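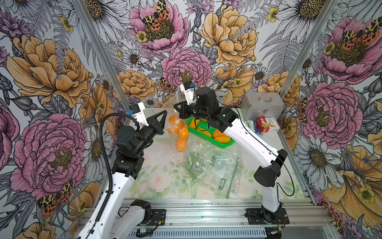

The voltage drop on Halima's bilge pump circuit is most likely in the return, and I would look there before buying another pump. The pump is at the stern, the batteries are under the front deck, and the cable run is 11 metres each way along the port gunwale. When I rewired ours in May I took out the old twin flex and put in 6 mm² tinned cable, with the negative going straight back to the bus bar. All of it is in ribbed black conduit of the kind looped over the left arm in the picture, and I left a similar loop of slack where the run crosses from the fixed floor bearer to the removable engine board. A cable pulled tight at that point will work its terminal loose in one season.

Halima Nwankwo wrote:
> Moored at Biwott for the week and the bilge pump (the small
> Imeo, float switch built in) has started running slowly. It
> sounds laboured and barely lifts water to the skin fitting.
> Battery reads 12.6 at rest. I have cleaned the strainer and
> the impeller turns freely by hand. Fuse is sound. Is the pump
> on its way out, or should I be looking at the wiring? The
> negative goes to a bolt on the engine bearer, as it has done
> since we bought her.

To answer the points in order.

1. The resting voltage at the battery says little. Put the meter across the pump's own terminals with the pump running under load, in water. If you see less than 11.5 there while the battery holds above 12.3, the loss is in the cable or the joints.

2. The bolt on the bearer is the first suspect. A hull return on a steel boat is poor practice in any case – it leaves the joint in the wettest part of the boat and does the steel no good. Run a proper negative.

3. If the previous owner used chocolate block connectors in the bilge, cut them out. Use heat-shrink crimps with the adhesive lining, and site the joint at least 400 mm above the base plate. Ours is on the bulkhead behind the calorifier, where I can reach it without lifting the boards.

4. The discharge hose matters as well. A sagging hose holds water and the pump has to start against it. Ours is clipped at four places and rises steadily to the skin fitting, with the swan neck at the top.

If the voltage at the pump is good and it still labours, then it is the pump. The chandlery at Diltska had them on the shelf when we came through, but check the outlet size first. The newer body takes a larger hose than the one it replaced, and a reducer costs you flow.

Leave the float switch circuit unswitched and fused separately at the battery. The isolator should not kill it.

We are below Civside until the lock gate is repaired and have signal in the evenings, usually after eight. Send the two readings and I will work out the cable size from those.

Filed under: Afloat > Electrics > 12 volt

Comments

towpath_ken: Had the same trouble with a bearer bolt. It looked clean on top and was solid rust underneath the washer.

Halima Nwankwo: 12.5 at the battery and 10.4 at the pump, so wiring it is. Cable ordered. Will the conduit take a second pair for a bilge alarm?

Moorhen: Worth fitting a drawstring while you have the boards up.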